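Sorcha Brennan
A thread on brushes, because three people asked me the same thing over Christmas and I'd like to answer it once and properly. Put the kettle on, it goes on a bit.

I came to calligraphy in my fifties, through an evening class above the library in Brirville, taught by a very patient man called Kazuhiro Sekiguchi. I had wanted to do pottery but pottery was full. I have never been so glad of a waiting list in my life!

For the first year I kept my brushes in a jam jar, bristles up, like paintbrushes. Lots of people do and I'm not going to tell anyone off. But the water runs down into the ferrule and sits there, and after a while the glue softens and the hairs start coming out on your paper, one at a time, usually in the middle of your best character of the evening.

Kazuhiro looked at my jar one week and said nothing at all, and the week after he brought in a catalogue with the corner of a page turned down. I took the hint.

So now I hang them. Most decent brushes come with a little loop at the top of the handle, and I am embarrassed to say I'd thought it was for decoration. You rinse the brush, press it gently in a bit of old towel, stroke it back to a point with your fingers, and up it goes, tip down, so that the water drains away from the handle.

Racks come in all sorts. There are plain ones, round ones that look like a small carousel, and the carved kind with dragons on the ends, and I'm afraid I was always going to be a dragon person. My sister thinks they're a bit much. My sister has beige curtains.
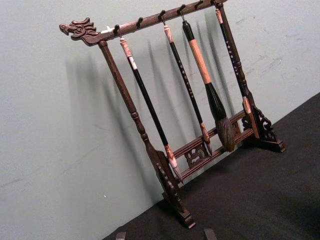 The thing I'd say to anyone buying their first one is don't feel you have to fill it. Six hooks does not mean six brushes. I like a gap or two anyway, particularly next to a fat brush, as the big heads swell up when they've been in water and need the air to get round them.

What do you need to hang on it, then? I'd start with one medium brush and learn it thoroughly. After that a slim one for small characters and signing your name, and after that (it will come, believe me) you'll want something big and bushy for the sheer joy of it. I held out for 5 months.

Big brushes are thirsty, by the way, and slow. Mine can still be damp in the middle the next evening when the slim ones have been ready since breakfast. Please don't put them on the radiator. I did it once in December and the hair went like a doll's.

Handles with a bit of stone or marbling at the ends are lovely to look at but they do knock together, so lift them off one at a time – and put the rack somewhere the cat doesn't go. Ours lives on the sideboard now, well back from the edge.

Dusting a carved rack is a job, I won't pretend otherwise. I use an old soft make-up brush for the dragon's mane and the fiddly bits, and a dry cloth for the rest. No polish. It gets on your fingers, then on the handles, then on your paper, and ink will not sit on it.

On cost, since somebody will ask – there was a very grand one in the window at Cullinane for £496 and I stood there for a good while, but you can do very nicely for £74 or less, and a cup hook screwed under a shelf will dry a brush every bit as well. Spend the difference on paper. You'll go through more than you think.

Right, that's the lot. Class starts again next week and I haven't touched my homework. If anyone has a trick for getting dried ink out of the very root of a goat hair brush, I'd love to hear it, mine has gone stiff at the top and warm water isn't shifting it.

23 January 2022

More from Sorcha Brennan
Which side of the paper is the smooth side?
Grinding your own ink, and whether I can be bothered
My first scroll, mounted rather wonkily
A day out at the Harnard paper fair
Ink on a cream jumper: what worked and what didn't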